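In Defence of the Shared Plate

An opinion from the Kakley Centre for Household Studies
Belmiro Henriques, July 2025

Over the past decade, institutions which feed people on a modest scale have moved steadily towards disposable tableware. Day centres, parish halls, adult colleges and small offices have all made the change, usually with little discussion. It is the view of this Centre that the change was made too easily, and that the ordinary washable plate deserves a better hearing than it has received.

The argument for disposables is well known and should be stated fairly. They need no cupboard, no sink and no rota. Where a hall has one cold tap and a booking that ends at nine, they may be the only sensible choice. We have no quarrel with such cases. Our concern is with the larger number of places that own a proper kitchen, and own the plates too, but have stopped using them.

When the Centre reviewed its own arrangements in April, the inventory stood at 297 pieces of tableware, almost all of it given or left behind by former tenants. Very little of it matched. The proposal at the time was to dispose of the whole collection and to enter into a supply contract with Indosmont for paper plates and bowls. The quotation came to 1605 a year, before delivery. The sum was not large, and it would have been approved without difficulty had two members of staff not asked what was wrong with the plates.

The answer was that they were a nuisance to handle. They were kept in tall piles on a high shelf, the large under the small, and anybody wanting the bottom one had to lift down all the rest. Those returning them put them wherever there was room. A fault of storage had been taken for a fault of the plates themselves, and this, we suspect, is common.

It is also too readily assumed that a mixed collection must look poor. A dish with a polished metal rim and a plain cream centre may sit on a table beside stoneware without giving offence to anyone. Our guests have eaten from unmatched plates for years, and the complaints book records remarks on the heating, the chairs and the coffee.
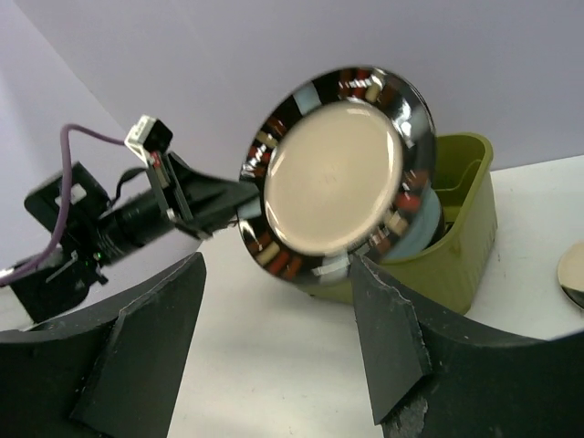 A dish with a chrome rim and a cream centre.

The second assumption is that careful storage calls for expensive fittings. The Centre was offered a system of fixed racks by Urkis, and the design was a good one. It would, however, have required new cupboards to hold it. A basket with firm sides will do much of the same work. Plates can stand in it on their edges, and the whole can be carried from the cupboard to the table and back again.

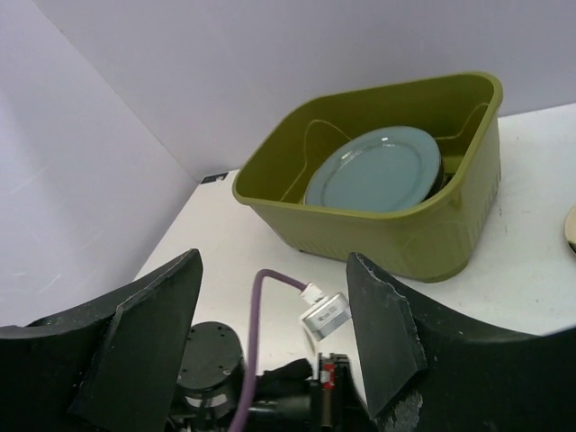 The habit of standing plates upright is an old one, and those who were brought up with a dresser or a draining rack will need no persuasion. The plate wanted is drawn out by its rim and the others stay where they are. A basket does impose a limit on numbers, and we regard that as useful – it should never be filled beyond what one person can lift in comfort. Our own rule is that plates of one size are kept together, and that bowls are stored elsewhere.

Objections remain. Washing takes time, and that time must be found from somebody's working day. Mrs Hubáček, who manages our kitchen, has put this point to the Centre firmly and is right to do so. We have therefore set aside 4 hours a week for the task as paid work, and we would urge other bodies to do likewise before they ask staff to give up paper. Goodwill is a poor basis for a washing-up rota.

Breakages must also be expected. A collection that never loses a plate is probably not being used, and a small yearly allowance for replacement should be written into the budget from the start. Replacements need not match.

The Centre did not sign the supply contract. We would ask any institution now considering a similar one to open its cupboards first, take everything down, and establish what it already owns.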